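Moving the washer out of the basement

25 July 2019

The washing machine has been downstairs since we bought this place, and for most of that time I didn't think much about it. Laundry was in the basement because the pipes were in the basement. Then in May I hurt my knee on the steps, and 14 stairs with a full load started to feel like a lot.

We looked at three spots upstairs. The hall closet was too shallow. The bathroom would have worked if we gave up the linen shelf, and I wasn't willing to do that. What was left was the back room, which shares a wall with the kitchen plumbing. We had been using it for boxes, the ironing board and a chair that needs new webbing.

Nuwan Pramanik did the plumbing. He ran the supply lines through from the kitchen side and put the drain in the same wall. He charged $300 for labor, and the parts were extra. It took him one day plus an hour the next morning, when he came back to redo a fitting he didn't like. I got one other quote, from Coughlan, and it was a good deal more. They also couldn't start until after the summer.

Clearing the room was my job and took longer than the plumbing. I filled 13 bags. Four went to the thrift store on Piritz Street and the others were trash, mostly old curtains and packing foam I had been saving for no clear purpose. The chair went to my sister.

We kept the front-loader. It still runs fine and I saw no sense in buying a new one for the sake of the move. Getting it up the stairs took two people and a rented dolly. The shipping bolts were in a coffee can in the garage, so we were able to lock the drum first, as the manual says to.

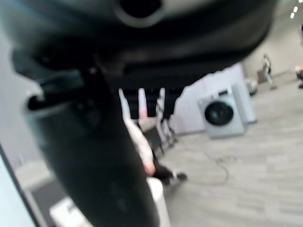
Leveling it was the slow part. The first spin cycle shook enough that I could hear it from the front porch. I adjusted the feet, checked with a level across the top in both directions, and ran it again empty. On the third try it was quiet enough that I could leave the kitchen door open.

I still need a shelf for the detergent, and somewhere to hang shirts. I am thinking of a plain rod on two brackets. The basement has a capped pipe now and a clean square on the floor where the washer used to be. The freezer might go there.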